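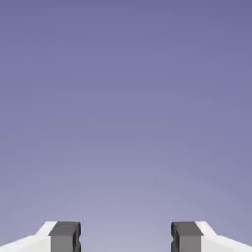
Two weeks into the Irnero trial and I have opinions. Thread, because the sales rep told me to "share my journey" and I intend to.

Quick background. We're a small shop, we pack sample boxes of hinges and latches for Gronddale and a couple of smaller customers. Irnero sells a subscription simulator where you're supposed to train your gripper arm on your own parts before you buy the arm. 110 dollars a month per seat. The arm is extra. Everything is extra.

The pitch: build your bench in the sim, practice the pick a few thousand times overnight, load the result onto real hardware, go home early. I've heard versions of this pitch since I had hair.

First complaint. The default world is empty. You get a wrist view with two fingers and a big lavender nothing behind them. No table, no bin, no part. You bring all of that yourself, and the import tool wants clean CAD files. My hinge drawings are PDFs from a fax machine.

Kimie Ogura on our floor redrew the hinge for me in an afternoon. I've asked Irnero if her time comes off the bill. Waiting to hear.

Second complaint, and this one matters more. The fingers look great. White bodies, dark gray pads with a notch down the inside of each one, all crisp edges. Our demo arm's pads have grease on them by lunch. I went through every menu and found no setting for grease.

There IS a friction slider. It goes from "low" to "high." I asked what units. The answer came back as a link to a webinar. The webinar is 60 minutes long and the slider gets one sentence.

OK, to be fair to them. Setup was quick. It runs on the office PC, which I did not expect. And you can reset a bad run with one key, where a bad run on the real arm means me on my knees looking for hinge pins.

Also the view from the wrist is useful. Kimie caught that our part would sit too far to one side for the left finger to clear the bin wall. We'd have found that the expensive way.

But that's a layout check. I could do a layout check with cardboard. Show me it picking an oily latch out of a pile of oily latches and I'll put my card down.

Someone asked about Prutier. Tried their free tier in March. Uglier, slower, but it let me type in a number for friction. They want a 6 month commitment for the paid one, so I let it lapse.

Someone else said just hire Hirano to do the whole cell. Got the quote. Laughed. Put it back in the drawer.

Where I'm at: keeping one Irnero seat for another month, not buying the arm. The rep has promised a call with an engineer. My list of questions starts with the slider.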